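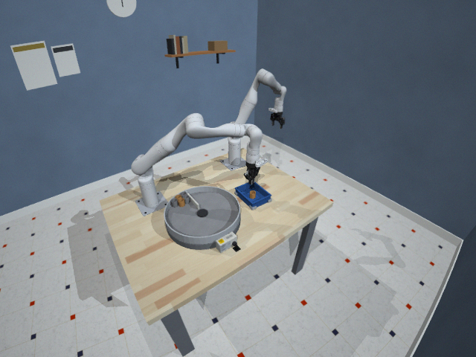

Simulated cell, both arms mounted along the rear of the table. Turntable with the divider bar, blue tray to the right of it.

Lists > Workshop Equipment > Budget and Purchasing
Print this message | E-mail this message
7 replies | 0 shares

Subject: Re: Two-arm loading cell for Custthorpe, costs for next year
From: Liis Kazlauskienė
Date: 2020-12-07

Esmaeil, all,

I've read the Pelik proposal twice now and I'm still not ready to put my name to it. Comments under the bits I'm quoting.

> From: Esmaeil Ebrahimi
>
> As promised, the outline for the loading cell. Pelik have modelled
> the whole thing, table and all, so we can see what we'd be getting
> before we commit. Parts come round on the turntable, the arms move
> them to the tray or the post, and the operator is free for other
> work. Their price covers both arms, both grippers and the turntable.
> They want a yes from us by the end of January if we're to hold the
> slot.

A model is a good thing to have. I'd sooner they got it wrong on a screen than on our floor. But a model of a tidy table in a tidy room tells me very little about a bench at Custthorpe. Our tubes come in with swarf in them and a film of oil on the outside, and I want to know what that does to a grip. Has anyone asked?

> The second arm adds 40 per cent to the hardware cost but Pelik say
> it pays for itself because the two can share the work.

This is where I get stuck. Look at where the second gripper is in both pictures. It's hanging open over the table with nothing in it. Perhaps it's busy the rest of the time, and I know a still can't settle that. So let them send us the full timing for a cycle, with each arm on its own line, and we can see how long each one stands waiting. If the second arm is idle for most of it, we buy one arm and leave a bolt pattern for another. Valdis made the same point in October about the packing line and we ignored him then too.

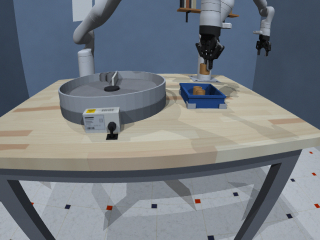
Tube held on the post behind the bin, two more standing in the bin. Control box and joystick at the front of the turntable.

> Throughput is given as 856 parts per shift with one operator
> looking after it.

Whose shift? Ours has a break in it and a changeover most afternoons. And I'd like to know what "looking after" means. There's a joystick on the front of that table, and in my experience a joystick gets used. If somebody has to stand there and nudge things, then the operator isn't free for other work and the sums on page two fall over.

The blue bin bothers me as well. With low walls like that it won't hold a lot, and the proposal doesn't say who swaps it or how often. Nor does it say how the tubes get on to the turntable in the first place. If the answer is "by hand", we've moved the dull job half a metre to the left.

> Nelli thinks we can find the money if we put off the compressor.

Nelli, do you? The last I heard, the compressor was the one thing we'd agreed on. I'd want that in writing from you before anyone repeats it to Pelik.

Things missing from the price, as far as I can tell:

- guarding, of any kind
- spare gripper fingers
- training for more than one person
- moving the power and air at our end
- a service visit after the first year

I'd add 20 per cent to the total for those and not be surprised if it came out higher. Chiamaka had a quote from Eskola for the guarding on the saw and might still have it. It would at least give us a starting point.

What I'd agree to is a paid trial at Lastcombe, one arm, one box of our own dirty tubes, seven working days. We write down every stop and every time a person has to step in. If Pelik won't do that, I'd like to hear why from them directly and not second hand.

I'm not against the thing. I can see it working for the short tubes, and the wrist strain on that job is real - Chiamaka has the sick notes to prove it. But the end of January is their deadline and I don't see why it has to be ours.

Esmaeil, can you ask for the cycle timing first? The rest can wait until we have that.

Liis

Filed under: handling, quotes, Custthorpe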